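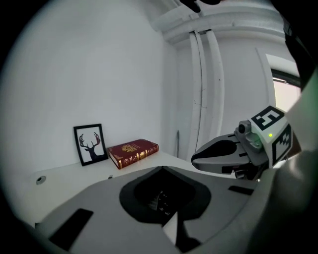 Table 2, April: the deer and the red book, with the Lambert jaw to the right.

Liudmyla Prokopenko wrote the jaw's name on the sheet and left the column for remarks blank. The Lambert closed at 60 per cent force. The Drosero closed at 100 or stayed open. Farilberg wanted a winner by six in the evening.

The book was the test piece. Its cover bore a gold emblem and its spine was banded with gold, and the sheet allowed one grasp on each. Gavari, the last operator, had noted a drift in the left tool after nearly an hour. She found no drift. She found his handwriting in the margin of every page, small and level, correcting figures that had been right.

She zeroed both tools and began with the left.

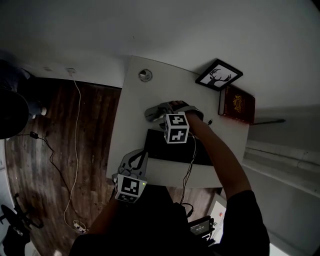
"Do you change the pads between runs?" the man from Farilberg asked over the line.

"After every 6 grasps, or sooner if the rubber shines."

He typed this. She listened to the keys.

"And Gavari's figures?"

"They stand as first written," she said. She struck out his corrections with a ruler, initialled each line and entered the next grasp under the last. The remarks column was still blank. In it she put: left tool sound, operator tired.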